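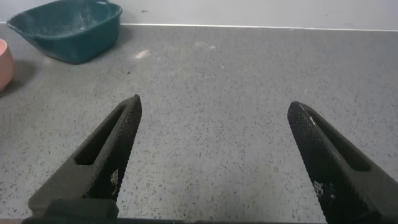 Figure 1. Gripper open over the speckled counter, textured pads facing each other, seen from the wrist camera.

3.2 Finger pads and upkeep

Our cell is one arm on a lab counter, which the group calls Stida. Roya Jalali and I took over its maintenance in September. By then the log showed 3,167 grip cycles on one pair of pads, and cups were slipping during lifts.

We check the pads every 200 cycles. The arm is parked and powered off first. Each pad is brushed along its whole length, wiped with a damp cloth and left to dry. Powder packs into the texture near the tips, so that part gets brushed twice. The small white marks low on the pads must stay readable and are never scraped.

After cleaning we run 56 test lifts. If 2 or more slip, both pads are replaced as a pair. Chalerm Panyasiri wrote the script that counts the slips. The first set failed with five. The new set had one, on lift 31, and has stayed in use.

Open item: the left finger screws still need thread lock.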